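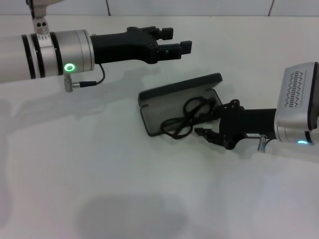
Someone at the back asked last week whether reading glasses wear your eyes out, so that you need stronger ones every couple of years and it's all the glasses' fault. Good question, and I promised I'd start with it!

Short answer: no. The lens inside your eye stiffens as you get older, glasses or no glasses. I held out until I was 42 (menus at arm's length, very dignified) and it made no difference at all.

Week 2: near focus

For anything close up, a small ring of muscle squeezes and the lens bulges a bit. A young lens does this happily. An older one won't budge much, and the nearest point you can see sharply creeps away from you. We call that the near point, and you'll be measuring yours with the Omard card, the one with the tiny print down the side.

How to do it: cover one eye, bring the card in slowly, stop when the letters go fuzzy, and get your partner to read off the distance. Do it 2 times for each eye and write down both numbers, even if they disagree. Mine always do.

Lens power is in dioptres, and it's just one divided by the focal length in metres. A plus 2 lens focuses at half a metre. Please turn centimetres into metres first – I marked 20 scripts in November and you would not believe the answers I got.

Reading: the Bataineh chapter on ageing eyes, but skip the bit on surgery for now. The Wernwood handout has better diagrams if the ray drawings are giving you grief. Bring a ruler next time, and your own specs if you wear them.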